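Bench notebook, dye and fiber room
7 March 2018

Picking up where I left off with the walnut hulls, which have now been sitting in their bucket long enough that even I am a little nervous about lifting the lid. The smell is what you would expect (earthy, a bit like a cellar after rain) and the liquid has gone that lovely deep brown that looks almost black until you tip some into a white saucer. I strained it through the old pillowcase twice, and I am glad I did, because the first pass left a lot of grit behind and grit is what gave us those freckles on the Mostport skeins last time.

Weighed out the wool for today's pots. The target was 1,000 grams altogether and I got to 997 before I ran out of the Farquharson cone, and I was not going to break open a new cone for three grams. Whoever does the sums later, please use 997. Split it over 5 pots and labeled the skeins with the knotted string system, one knot for pot one and so on, since the paper tags keep coming off in the wash and then we all stand there guessing.

I did not use alum in pots one and two. Walnut has enough tannin in it to hold on by itself, or so all the old books say, and I have wanted to see it side by side for ages! Pots three and four had the usual alum bath overnight. Pot five had alum and then a pinch of iron right at the end, and I do mean a pinch. I still remember the batch from July when I was generous with the iron and the yarn came out as harsh as baling twine. It made very good plant ties for the tomatoes, at least.
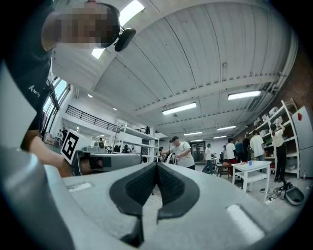 Brought everything up slowly, a full hour to get to a bare simmer, and then held it there for another hour with the lids half on. I know some of you like to go faster and I know it usually turns out fine. But the Kisent wool is softer than what we are used to and it felts if you so much as look at it sideways, so I would ask everybody to be patient with it. No stirring, just a gentle push down with the flat stick whenever a loop comes up to the surface. I turned off the heat and left all of them to cool in their pots with the yarn still in.

First look after rinsing, and all this is on damp yarn so please don't hold me to it. One and two are a warm tan, more golden than I had hoped for, and very even. Three and four are deeper, closer to the crust of a good loaf, and I would say the alum has earned its keep there. Five is the one I keep going back to. It is a cool gray brown, like wet bark, and the hand is still soft. If it dries anything like that I would happily knit a whole cardigan out of it.

One puzzle. Pot four has a paler stretch near the tie on one of its skeins. My guess is that I tied it too tight, as the pale part sits right under the figure eight. I have retied the next lot looser, with a finger's width of slack in each. It could also be that I crowded the pot, which is the smallest of the five, and maybe that one should be kept for samples from now on.

Light test: wound a little of each onto cards, covered half with foil, and taped them in the south window beside the Wenis madder cards, which are holding up better than I ever thought they would. Please leave the blinds up on that side. I will take the foil off in July and we can compare them properly.

The leftover liquor is far from spent, so I saved it in the two lidded buckets under the sink. It ought to give us another round at least, paler I suppose, and I would love to try it on the linen scraps if anyone has some that are already scoured.

Still to do: more string, more vinegar, a new pillowcase (this one has become a very handsome brown and should probably not go near a bed again), and find out whether the Farquharson people still sell the undyed in cones or only in skeins now. Also the big thermometer reads 2 degrees high against the small one. I have been going by the small one all day.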